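Jollport 10 moves to the river path, start pushed to 8 in the morning

Quick one before I head out for my own miles. Course change for the August race, read this if you're signed up.

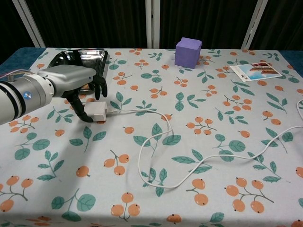
Why did the Jollport 10 leave the road?

The county is resurfacing Maldonado Road all through August and won't open a lane for runners, so the race goes along the river instead. Same distance, ten miles, same finish at the ball field.

OK so the details. Race director Crescencio Cisneros sent the new map out to club members last night and it went up at the Giltetti running store this morning, on the board by the register. If you saw the old map there last month, forget it. The old one had the climb up behind the feed store. That climb is gone. Some people are going to be thrilled and I know at least one who has been doing hill repeats since May and is not.

The new course starts in the school lot, goes out Giltetti Street to the bridge, drops down onto the river path and stays on it to the turnaround at Fulari Park. Then back the same way until the bridge, where you go left, not right, and come in past the church to the ball field. Watch that left. On the test run two people from our own club went right and added most of a mile. There will be a marshal and a big arrow.

Surface is mixed. Paved to the bridge, then packed gravel for most of the river stretch, with one bit of plain dirt under the trees near mile 4. Gets greasy after rain. Road shoes are fine if it's dry. I ran it in my old trainers and only slipped once, and that was me looking at a heron.

It's flat. Really flat. The only up is the ramp from the path back to the bridge, and you hit it tired, so save something.

Narrow, though. That's the main thing the runners' meeting was on about. The path takes two people side by side comfortably, three if you all like each other. So the start is going off in waves this year, 80 runners to a wave, five minutes between them. You pick your wave when you pick up your bib. Please be truthful about your pace. Last year there were walkers in the front row, four across, having a very nice chat, and a lot of elbows behind them.

"I'd sooner have had the road," Cisneros said when I caught him after the track session. "People know the road, they've got their times on it. But I ran the river three times this week and I came home happy every time, so I quit complaining."

He also said course records will be kept seperate. The old records stay with the old course and whoever wins in August gets the first one on the river. No arguing over which is faster. (There will be arguing.)

Start time. It was 9, it's now 8. The path has shade early on but the stretch by the Fulari Park turnaround is wide open and it bakes by mid morning. Last wave should be well under way by 8:30.

Water is at the bridge, at Fulari Park, and again at the bridge coming back. Cups at the bridge, and at the park there's a tap as well, so bring a bottle if you like to refill. Gels are not being handed out, bring your own and take the wrappers home with you. The path people were pretty clear on that one and we'd like to be let back.

Strollers, sorry, no. Not on the ten. They're fine in the short run, which is still 4 laps of the ball field and the school and still free for kids. That goes off once the last wave has cleared the lot. No headphones rule is the same as before: one ear open, or leave them in the car.

Dogs, same as last year, on the sidelines please.

If you already paid, you're in. Nothing to do. If the change of course ruins it for you, you can get your money back up until bib pickup opens, ask at the Giltetti store and they'll do it at the register. You can also hand your place to someone else, but do it in the store so the name on the bib is right. Last year a guy ran as his sister and won her age group, and it took until Thanksgiving to sort out the medal.

Training runs on the new course leave from the school lot at 6 in the evening, through the end of July. I'm leading the slow one. We do the out part to mile 5 and then decide how we feel about getting back, which so far has meant jogging with a lot of walking in it. The fast group goes at the same time and you'll see them for maybe thirty seconds. Bring bug spray. I mean it, the trees by mile 4 are awful once the sun gets low and I've got bites on top of bites.

For anyone coming back from a layoff like me and wondering if ten is too much: the cutoff is generous, and there's a drop point at Fulari Park where you can stop and get a ride back to the field. No shame in it. I used the ride two years ago with a calf that had gone tight as a rope and the driver had doughnuts.

Parking. The school lot is for the start area only this time, no cars. Use the field behind the church, or the lot at the feed store if you're early. From the feed store it's a ten minute walk, or call it your warm up. Giltetti Street is closed to cars from 7:30 until the last wave has gone over the bridge, so if someone's dropping you off have them do it before that.

Bib pickup is at the store the evening before, 4 until 8, and in the school gym from 6:30 on race morning. Bring something with your name on it. Shirts are green this year and they run small, I tried one on and went up a size.

Still places left in the later waves. Sign up at the store, or at the table after any training run. Marshals needed at the bridge and at both ends of the dirt section, you get a shirt and breakfast. Tell Crescencio at the track or leave your name at the register.

More when I have the wave lists. Off to run, it's getting dark alredy.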